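Search this site Search

Getum Workshop Group – minutes, September meeting

Start 6:20. Minutes of the last meeting accepted with one correction: the quote from Nghiêm was for the stand only, with no gripper.

1. Hotier simulation kit

The group went over the trial license for Hotier, which Jilex is offering with support by email. The parts-sorting layout was loaded with the arm at the back of the table and pipes, buckets and fittings spread out in front of it. Shelving stays in the model against the side wall.

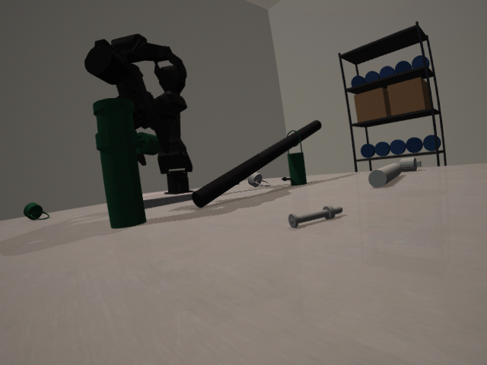

2. Cost

Jilex quotes $641 per seat for the year. Two seats would cover present use. A third was discussed – left until the trial ends.

3. Open points

Can our own part files be loaded without going through Jilex? The guide does not say. Long rods and buckets with wire handles are to be tried first, as these gave the most trouble on the old package.

4. Decision

Trial extended by 6 weeks. No order before then. Nghiêm to be asked for a price on a matching kit.

Closed 7:35.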